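Poner la mesa con lo que hay: apuntes sobre la vajilla de diario

Publicado el 3 de julio de 2024
Categoría: Casa y mesa

Desde 2020 este cuaderno viene recogiendo observaciones sobre la vida doméstica, con especial atención a los objetos de uso cotidiano. La presente entrada corresponde a la serie dedicada al comedor y retoma una consulta que formuló la lectora Ngân Đoàn a propósito de la entrada de octubre: de qué modo conviene disponer una mesa pequeña cuando la vajilla procede de juegos distintos.

La práctica que se sigue en esta casa es sencilla. Se elige una pieza principal, por lo general un cuenco o una fuente, y se le asigna una base propia. El resto se coloca en función de ella. No se emplea mantel en los días ordinarios; la superficie gris de la mesa se limpia con un paño húmedo y se deja a la vista. Los manteles de hilo heredados de la familia se reservan para las comidas de hasta 4 comensales que se celebran en fechas señaladas.

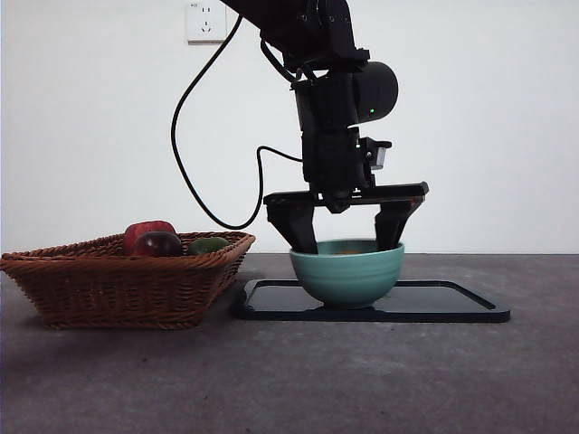 En materia de color, el criterio adoptado es el de la contención. Una mesa gris admite con facilidad los tonos apagados, y resulta preferible que una sola pieza lleve el peso cromático del conjunto. El cuenco de cerámica, de un verde azulado pálido, cumple esa función sobre la bandeja negra rectangular, cuya forma plana y oscura delimita su lugar en la mesa. La cesta marrón de mimbre, a la izquierda, aporta una textura más áspera y mantiene a mano las piezas de fruta o verdura. La pared blanca se ha conservado sin cuadros ni estantes en esa zona, decisión que en su momento fue objeto de debate familiar y que hoy se considera acertada.

Respecto de la procedencia de las piezas, cabe señalar que el cuenco se adquirió en la tienda Nông, de Millstead, por recomendación de Thắng Mạc. La bandeja pertenece a la línea Sament y figuraba en catálogo con el número 128; la 129, de mayor tamaño, fue descartada por ocupar demasiado espacio en el armario.

En cuanto a la conservación, se recomienda lavar la cerámica a mano, con esponja blanda, y guardarla sin apilar otras piezas en su interior. El mimbre requiere un cepillado en seco de forma periódica y debe mantenerse alejado del fregadero. Las bandejas negras acusan el polvo con rapidez, por lo que se repasan antes de cada comida.

La próxima entrada tratará de las servilletas y de su almacenamiento. Las consultas pueden remitirse, como es habitual, a través del formulario de contacto.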